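Automation and the Packing Staff at Jurkivport: Notes After the First Stage

Posted 1/3/18

The Jurkivport site of Lindqvist has now completed the first stage of its automation program, and I have been asked by several colleagues in the trade to set down my views. I write as a member of the site's work planning office. The opinions in this post are my own and do not represent the position of the company.

The site employs 86 people in kitting and repacking. The work consists of placing household containers, jars and small fittings into sets, checking each set against an order sheet, and sending it on to dispatch. Much of it is done standing, and most of it is done with two hands at once. For many years this was given as the reason why the packing tables would be the last part of the building to change.

The program, known internally as Zirilix, takes a different view of the matter. Staff members carry out ordinary handling tasks with hand-held grippers in place of their bare hands. The recordings are then used to prepare the robot arms that are to be installed on the two pilot lines. The first stage required 1106 recorded tasks, all of them performed by people who already knew the work.
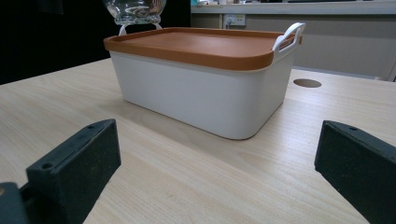
A lidded storage box on the work table, seen between the fingers of a hand-held gripper.

The choice of items was left to the packing staff, and I consider this the best decision made during the preparation period. An earlier list drawn up in my own office contained mainly cartons, as cartons make up the larger share of our volume. The staff replied in writing that cartons were not where the time was lost. Lids, handles and small glass items were. The list was revised accordingly, and the revised version is the one in use today.

The duties of the people concerned have changed in ways that were only partly foreseen. A packer assigned to the recording tables is released from the hourly count for the length of the assignment. This was agreed in advance. What was not agreed, and had to be settled later, was how such hours should appear on the monthly performance sheet. For several weeks they appeared as idle time. Employees who had given careful attention to a new and tiring task found that their figures had gone down. The sheets were corrected, and a separate line for recording work has been added.
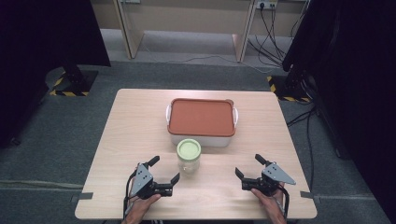
Tiredness deserves a fuller discussion than it received at the planning stage. Working through a tool asks more of the wrists and forearms than direct handling does, and a motion that takes a moment by hand must be thought about when it is made with a pair of jaws. The present rule limits a recording session to 130 minutes, with a break at the midpoint. Several employees have asked for shorter sessions. I support that request, and it will be reviewed in March together with the table heights.

There is also the question that is raised at every staff meeting, namely what becomes of the packers once the arms are in service. Management has given a written undertaking that no position in kitting will be removed during the pilot. The undertaking does not extend beyond the pilot, and I believe it is right to say so plainly. Employees are being asked to pass on skills to a machine, and they are entitled to know for what period their own place is secure. A second document covering transfers and retraining is in preparation. In my opinion it should have been issued before the first recording was made.

A number of practical matters remain open. Pay grading for the recording tables has been set at the level of line checker, which the staff regard as too low. The training course supplied by Flollen covers the use and care of the grippers but says little about the arms, and an additional module has been requested. Employees on the evening shift have had fewer chances to take part than those on the day shift, and the roster for the second stage has been redrawn to give them an equal share of the hours.

Readers at other sites who are preparing similar programs may write to me through the contact page. I am able to share the revised item list and the wording used for the performance sheet. The session rules will be added once the March review has been completed.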